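Search this site Search Go

Where Does the Remote Live? A Study of Small Objects in a Shared Room

Project report, Introduction to Domestic Space
Group: Madhu Gautam, Hamdia Kahsay, Genalyn Magbanua
Supervisor: Sunita Chaudhary

1. What we set out to do

Our original proposal was about storage furniture. It had a literature review and a chart. Ms. Chaudhary read it and wrote "whose stuff?" in the margin, and after a week of being offended we agreed she had a point. Cabinets are easy to study. The trouble in a shared room comes from the things that never quite make it into a cabinet: cushions, bottles, cables, the remote.

So we changed the question. We wanted to know which small objects in a big shared room have a place to go back to, and which ones just get put down. We called the first kind "housed" and the second kind "parked." Genalyn wanted "homeless" for the second kind and was outvoted.

2. The room

The work was done in February in the large room at Satari. It has white walls, a white corrugated ceiling with beams across it, fluorescent lights, and a polished gray floor that reflects them back at you. It's a lot of room. Sound carries, and so does anything with wheels. Comfort has to be brought in by hand, mostly in the form of soft goods.

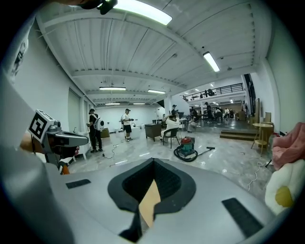 Figure 1. The large room, with the pink fabric item and the egg-like cushion at right.

The cushion in Figure 1 deserves a paragraph. It is white and fluffy with a round yellow center, and our group spent one entire Tuesday meeting on whether it is a fried egg or a flower. Hamdia says flower. Hamdia is wrong, but the report has three authors, so in the tables it is listed as "cushion, novelty." The pink thing next to it caused less argument, although we never settled on blanket or cushion there either. Both were classed as parked. Soft items nearly always are, in our experience, and we think it's because they look all right wherever they land. A crumpled blanket reads as cozy. A crumpled extension cord does not get the same benefit of the doubt.

3. Method

We each kept a notebook and walked the room at set times, writing down every small object and what it was resting on, in, or against. If an object had a container or a fixed spot that seemed meant for it, it was housed. If it had only a surface, it was parked. We filled in 12 sheets and ended up with 102 entries, several of which say "cable (again)."

The written report was supposed to come in under 3000 words. Madhu's first draft of this section alone made a run at that and has been cut.

We also asked Shakuntala Yadav, who supervised the previous group's project at Fademville, to look over our categories. She asked what we would do with a thing that is in a box when the box is open and sitting on a table. We had no answer. We have since developed one, in 4 below.

4. Results

4.1 The remote

Our best object. The white remote control was inside a black box with a gray interior, on the round light-wood table. The box was open. By our rules the remote is housed, no question, it has walls on every side. But the box itself is parked. Genalyn proposed "housed within parked," and we used it, and we are a little proud of it.

4.2 The rest of the table

The small pot of white and pink flowers had a black picture frame standing behind it, and we counted both as housed on the grounds that decoration is allowed to live on tables. The plastic water bottle with the blue cap was lying on its side right next to them. Parked, and not even parked well.

4.3 The floor

The red and teal vacuum cleaner was in the middle of the floor with its hose looped around the base and the wand off to one side. A vacuum cleaner is a strange case, being an object whose whole job is the floor. Hamdia argued it was at work and should be exempt. We scored it parked. Cables were the other big floor item: a tangle of black ones at a white power strip on one side, a thin white one on the other, making its way up the edge of the table.

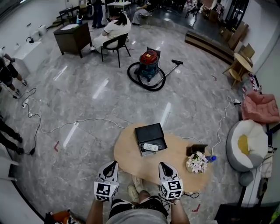 5. Discussion

Things with a container tended to be hard and rectangular. Things without one were soft, round, or had a cord. We'd like to claim more than that, but our sample is one room and our definitions changed twice.

If we did it again we would sort the cables first, get the categories checked before the walks, and take the cushion question to an outside judge. We would also track each object over a whole day, as the Chauhan group did. Our sheets only tell you where a thing was, and the remote may have had a much busier life than we gave it credit for.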